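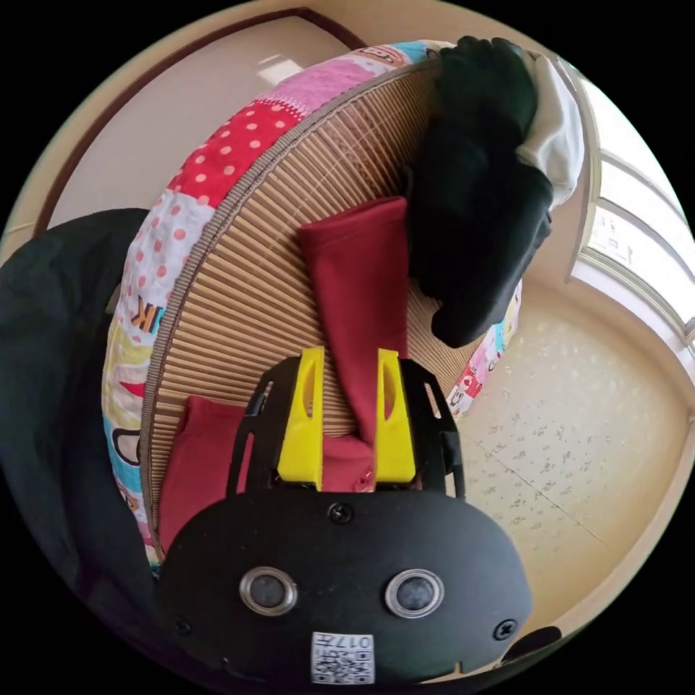
Zodwa Modise objected at the first reading of this section that arrest counts tell us little about policing, only about where officers were sent. Fair point, and we keep it in view below.

4.2 Reporting and response in Halwood

Interviews, 30 in all, residents of Halwood and Maes. Most had reported a burglary or street robbery in the past year. Calls went to the district desk at Prevholm, then out to patrol. Long chain – and the desk is where things stall. 

Desk log for May: 201 calls. Coded by hand into theft, robbery, threats, other. Coding was done twice, disagreements talked through. Five entries had no time stamp and were droped.

Residents spoke well of single officers, less well of the force. Several praised a recent set of arrests but said they would still not call at night. Trust in a person does not carry over to the station, it seems. Same pattern in both towns, a bit weaker in Maes.
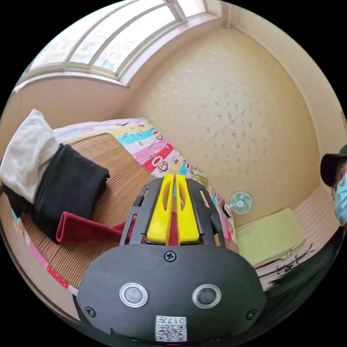 Figure 3. Bedroom, with hand-held gripper.

Did public praise for the arrests bring more people to report? Not in our log; calls stayed flat in the weeks after, and the share of robbery reports hardly moved.

Two limits. The log covers one desk only. And we have no court outcomes, so an arrest here is an arrest, not a conviction – readers should not take teh one for the other. Court files were asked for on 13/01/2018, no reply at time of writing. Section 4.3 turns to the patrol rosters, which bear on Modise's objection more directly.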